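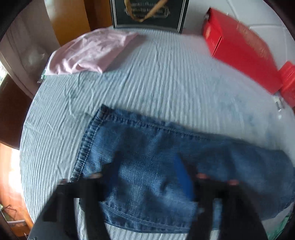

Ring gear is the first thing a crowd reads about a wrestler, before the bell and before any microphone work. Last time we covered trunks and boots, and this week's topic is street clothes as a costume. A pair of faded blue jeans with heavy orange-tan topstitching, the kind laid out flat on a bed, tells the back row "brawler" without a word. Sequins or a robe would tell them something else. The clothes should match the way the character fights.

**Terms for this unit**

- *Face*: the wrestler the crowd is meant to cheer
- *Heel*: the one they are meant to boo
- *Turn*: a change from one to the other
- *Pop*: a loud, sudden crowd reaction

**Case: the Nirner tapings**

The Resley hall held 631 people for the October show. The main event ran more than 120 seconds before anyone locked up – all of it staring, pacing and playing to the seats. Note who moves first and where the heel stands.

**For next class**

Read chapter 8 of the Athumani reader, then write five sentences on how you would dress a heel turn. Bring a printed copy.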